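Durkton library to stay open late from March

December 11, 2025

Good news for anyone who's ever sprinted down Gerkance Street with an overdue book under one arm — the Durkton library is getting its evening hours back. Council voted on it last night and I stayed to the bitter end so you didn't have to.

From March, the doors will stay open until 8 pm on two weeknights. The last time we had that was before the roof repairs, when everything got cut back to 5:30 and those of us who work in Sulora were pretty much shut out unless we came in with the toddlers on a weekend morning. (Lovely toddlers! Very loud.)

The push started with a petition that Leonora Talavera left on the counter at the Gatchalian bakery in winter. She was hoping for a couple of hundred names and ended up with 3133, and quite a few people wrote little notes beside theirs. One bloke said he'd read everything in the westerns section twice and needed time to start on the crime. I'm with him.

Councillors did go back and forth on the money. The late nights mean 16 extra staff hours a fortnight, and there was a long discussion about heating that I won't put you through. In the end it passed comfortably, with a review after the first year to see how many people are coming through.
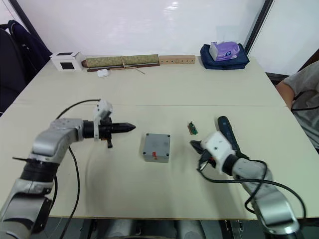
Branch manager Tincuța Nedelcu told me she was rapt. She's been asking for this since she took the job, and she already has plans for the extra time — a homework night for the high school kids, and a book club that meets after dinner for people who can't make the daytime one. The meeting room at the back holds up to 60, and community groups will be able to book it on both late nights for $20.

I asked her about the after-hours return chute too, the one that jams if you put anything thicker than a paperback in it. A new one has been ordered. No date on that yet, so please keep taking your big hardcovers to the desk.

Which two nights it'll be is still up in the air. There's a short form at the front desk where you can put down your favourites, and you can fill it in over the phone if you can't get in. I've asked for anything that doesn't clash with netball training, and so has half my street.

Forms close at the end of January, and the new hours will go up on the library door once they're settled. Summer holiday hours stay the same as last year.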